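Week 4 - Reading productivity claims

Keep asking what was counted, and who did the counting. The Motaung plant reported 1,560 units per shift before its July refit and 1,594 after. Management called it a step change. I'd call it two numbers.
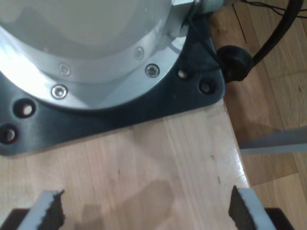
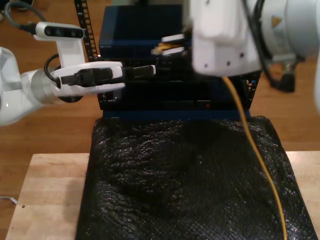
*Bolted base ring (first); gripper holding a plug by the network stack (second).*

**Points to argue over**

- A rise of 34 units could be an ordinary good week. Grindis gave no spread.
- "Per shift" changed meaning when shifts got longer. See the footnote, if you can find it.
- The Ilta survey had 843 replies - out of how many sent?

Before the seminar, read the Groltivside summary and mark every figure that has no source beside it. Bring the marked copy.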